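Lab News: Gripper trials move into simulation

Work on the Flurkura bench has moved over to the simulator for October while we settle which gripper goes on the arms next year. There are three candidates: the two-finger parallel model from Vaher that we already own, a wider version of the same unit, and a softer-fingered one from Wilatik that arrived as a loan in the summer.

Running the comparison on the real bench would tie up both arms for most of the month. In the simulator we can queue 400 pick attempts overnight and read the log at 8 in the morning. The controller is the same Uvance build we use on the hardware, so any settings we like can be copied across without a rewrite.

The test task is short. The arm picks up a part, carries it to a tray and lets go. A pick counts as failed if the part slips, tips or lands outside the tray. Each gripper gets the same starting positions in the same order.

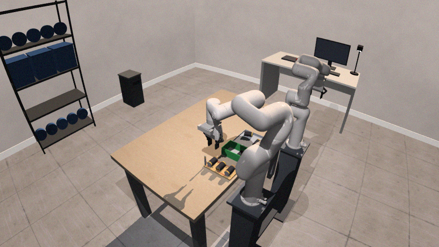

The simulated workcell, with both arms on their pedestals and the trays and cylinders set out on the table.

The first batch used the parallel gripper we own. Out of 153 attempts before we stopped to check the log, 29 failed. Most of the failures came from cylinders lying on their sides, where the fingers closed a little too high and pushed the part away. Lowering the approach height helped in a short rerun, but we have not yet repeated the full batch with that change.

The wider gripper is loaded and will run next. The Wilatik unit will take longer. Its fingers bend, and our contact model treats everything as rigid, so the numbers would not mean much until that is fixed.

We also plan to compare two camera positions, one fixed above the table and one on the wrist. If your group has calibration files for either setup, please put them in the shared Flurkura folder before the end of the month. Bench time on the real arms can be booked as usual until the trials come back to hardware.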